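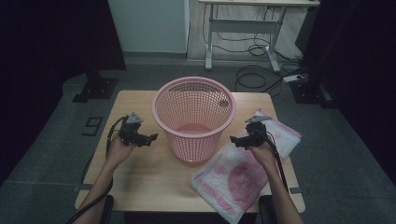
nsmits
Two days is too short for an enterprise architecture course. We sent people to the one at Grusstead and they came back with a binder and no idea how to draw a capability view.

ruben_b
January 26, 2023
Depends what you want from it. I did the 2 day version in Brondville last July and it covered the vocabulary fine. I wouldn't expect anyone to model after that.

kettle421
My manager wants the whole team on the same course, developers included. The long one at Koswood runs 7 days and I can't see him paying for it.
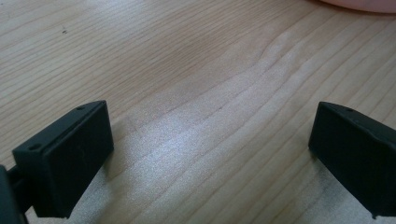

Does the short course include the exam? The fee covers one attempt, and a retake is billed separately.

nsmits
The exam is the weak part, if you ask me. It's all definitions. You can pass it without opening a modeling tool.

ruben_b
I don't agree. Half of our arguments at work were over what people meant by "service" -- the definitions fixed that. The slide deck is 161 pages and I still look things up in it.
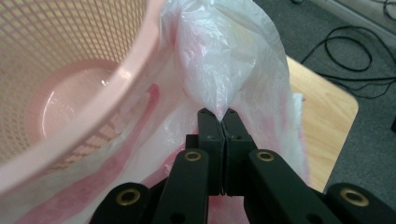
Plastic wastebasket and bag

kettle421
Has anyone used Dierckx for on-site training? They offered to build the labs on our own diagrams.

nsmits
We did. Good instructor, but send the diagrams early. Ours went out the night before and the first morning was spent cleaning them up.

ruben_b
I'd still put the developers on the short one and send only your architects to the labs. The developers need to read the views -- 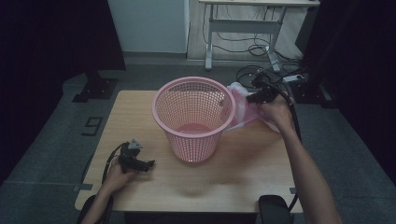

they don't need to produce them. If one of them gets interested, book the longer course later.

nsmits
We tried that split and the developers stopped coming to reviews. I'd keep everyone together.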